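Recording Pick-and-Place Examples by Hand, Part 3: Your First Real Session

Okay, so your gripper is calibrated and your battery is charged. Now for the fun part, which is doing the same little chore over and over until your arm complains!

I start every session with one object and one container. For Grilto (our sorting project) I went with a basket, and I still think it's the nicest beginner target because you can be a bit sloppy with the drop.

1. Open the fingers all the way and hold still for 3 seconds before you move. Our loader uses that pause to find the start of each take.

2. Come in slowly. Slower than feels natural! My first 50 takes were so jerky that Teodora made me throw them all out (she was right, grumble grumble).

3. Close, lift, carry, let go, back off. Stop recording only once your hand has backed away.

4. Move the basket before the next take. Turn it, slide it, push it toward the far side of the table. If it sits in one spot all day, the model learns the spot and goes there with or without a basket.

5. Keep your fumbles in a separate folder. I tag mine "oops" and we do use them later on.

I take a break every 26 takes, shake out my wrist and check the last few clips on the laptop. We had 1538 good ones by the end of August, and the basket task was the first one that trained without a fight.

Next part covers trimming and labels.

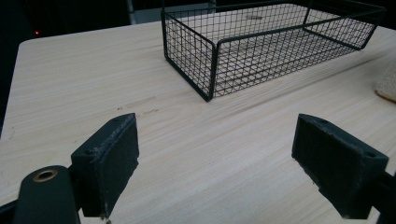

Fingers wide open, wire basket set at an angle on the table.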